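Reading Across the Border of the Page
The case for printing the original beside the translation

Most publishers of translated poetry in this country continue to issue their books in English alone. The practice is so common that it passes for a neutral choice. This essay argues that it should be treated as an exception, to be justified in each case, and that the facing-page edition ought to be the normal form in which a poem from another language reaches its readers.

The objections are familiar. A bilingual edition is longer and costs more to set. It requires permission for the original as well as for the translation, and a second proofreader who can be trusted with the accents. The small presses work with print runs of 1,000 copies or fewer, and every added sheet of paper comes out of a thin margin. These are serious matters, and anyone who has balanced the books of a poetry list will not wave them away.

There is also an objection from the translators themselves. Hilde Baert, whose English versions of the Losarden sequence were published in March, has argued that the facing page turns every reader into an inspector. The eye travels left, finds a word that looks like an English one, travels right, and does not find it there. The translator is then judged on a resemblance that may mean nothing. Her own book appeared without the originals, at her request, and her preface defends the decision with some force.

I have read that preface several times and remain unpersuaded. It is true that a reader with a little of the language is likely to misuse it. It is equally true that a reader with none of it still gains a good deal from the left-hand page. The length of the lines can be seen. So can the place where a stanza breaks, and whether the last word of one line returns at the end of another. A poem of 72 lines in the original which comes to 80 in English has undergone a change, and the reader is entitled to know of it without consulting a library.

Consider the short poems of Yanling Feng, in which household things are named and then left alone. In the version by Tove Mikkelsen, a poem on laying the table is given in complete sentences, with articles and verbs supplied throughout. It is a graceful piece of English. Set beside the original, however, it can be seen to be nearly twice the width, and the silence between one noun and the next has been filled. Mikkelsen's reasons are good ones, and she sets them out in a note. The note makes full sense only when both texts are in view.

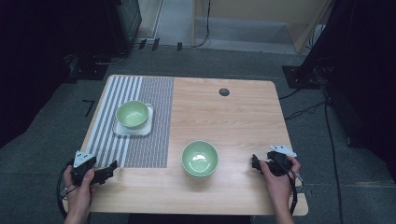

Two green bowls, one on a square white saucer.

The same poem was translated some years earlier by Boyang Shen, who kept the nouns bare and allowed the English to limp. Readers have tended to prefer one version or the other, and reviewers have repeatedly asked which is the more faithful. The question cannot be answered by anyone who has only the English, and it is a poor service to invite the public to a debate while withholding the principal document.

It may be said that the original is now easily found elsewhere. For a handful of classic authors this is so. For living poets it is often untrue, and where a text can be found it may differ from the one the translator used. Jianguo Cao revised his early work heavily, and at least 3 of the poems most often anthologised in English follow a printing he later withdrew. An English reader who looks up the current text will conclude that the translator was careless. Had the original been printed opposite, the matter would be plain at a glance.

The larger consideration is one of learning. Few adults will enrol in a course because of a poem. A fair number will sound out a line under their breath, look up a word, and return to the page the following week knowing slightly more. I learned to read Kang in this manner, slowly and with many errors, from a second-hand selection that had the originals in small type at the foot of the page. Even that modest arrangement was enough to begin with.

As to cost, the funding bodies might reasonably be asked to help. A supplement paid only where the original is printed would change the habits of a good many lists. The publishers of the Rokov series already work in this way and have sold 3,000 copies of their most recent volume, which is a respectable figure for verse of any kind. Other presses — the larger ones in particular — could follow without waiting for a grant.

Where permission for the original is refused, or where the translator objects as firmly as Baert has done, an English-only edition may still be the right course. In such cases a short statement at the front of the book should say so, and should name the edition from which the translation was made.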